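# Project report: does the new mast help our halls?

I picked this topic because I was fed up with standing on a chair to send a text. Trelten, the network most of us in Droren Hall are on, switched on a new mast in March, and I wanted to know if the signal indoors had got any better.

I wrote a little logging app that saved signal strength and download speed every time my phone woke up. Two of us carried it around for weeks - kitchen, stairs, laundry, the lot - and we ended up with 3,475 readings, 66 of which I had to bin as they had no location!
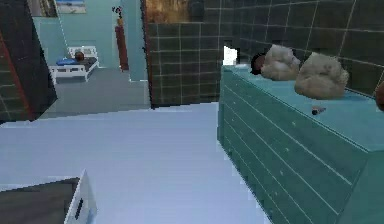 Achilleas Katsaros thought I should have split the results by floor from the start, as an average for the entire building hides the bad spots. Fair point, so I went back and did it. The top floor came out really well, with downloads nine times faster than before the mast. The ground floor hardly changed, and the basement still drops calls (I lost one to my mum halfway through).

My code for the floor split is messy and I'd like to tidy it up before handing it over. Hernán Yupanqui has asked to run the app in Kourkoulas House next term, on a different network, and I've sent him the install notes.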